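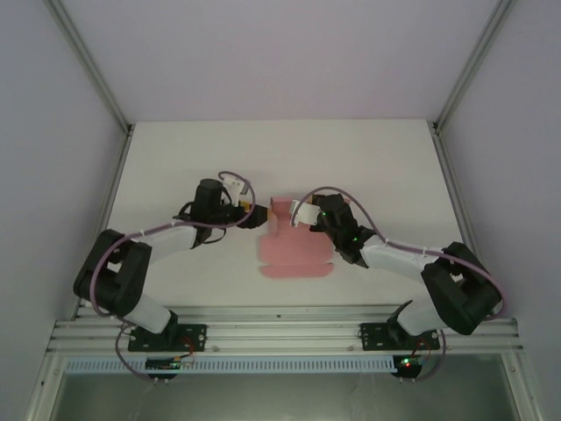

Björklund Packaging – Automation Group

News > Teams > Automation

1 comment | 4 shares

Carton folding by remote control: where we are

Jul 20, 2026

The two-arm cell on the ground floor is now being used full time to collect folding demonstrations. An operator sits at the desk next to the cell and moves a pair of hand-held leader arms, and the two arms inside copy the movement. Every run is recorded and goes into the training set for the folding model.

We are working with one carton for now, the small pink one from the Jamau line. The blanks arrive flat, with the tabs and notches already cut. A run starts with one blank near the middle of the table and ends when the carton is closed and both grippers have let go. If a tab tears or the blank slides out of reach, the operator marks the run as failed and starts another. Failed runs are kept in a separate folder.

Cuiping Xie has done most of the driving so far. Her best session produced 43 good runs in a morning. New operators should expect far fewer. It takes roughly 20 practice runs before the two hands stop getting in each other's way, and practice runs are not added to the set.

The hardest part is still the first lift. A blank lying flat on a smooth table gives the jaw very little to get hold of. Cuiping now brings one gripper down on the top edge and holds it there while the other comes in at a corner. Zihan Zheng tried sliding the blank toward the rail first, which was quicker but bent the tabs, so please don't do it that way.

Some changes to the procedure:

Start positions should vary. The early runs all had the blank in nearly the same spot, and the model did badly when we moved it. Shift it and turn it a little each time.

Work at a steady speed. Long pauses in the middle of a fold show up in what the model learns. If you need to stop and think, end the run.

Wipe the tabletop at the end of your session – smudges are fine, glue and card dust are not.

Zihan is training the next version of the model on the Gririer server and will test it in August. After that we plan to move on to the larger Grirkwood carton, which has a deeper flap and will need new start positions.

We could use 2 more operators for the afternoon sessions. No robot experience is needed. Ask Cuiping for a practice slot.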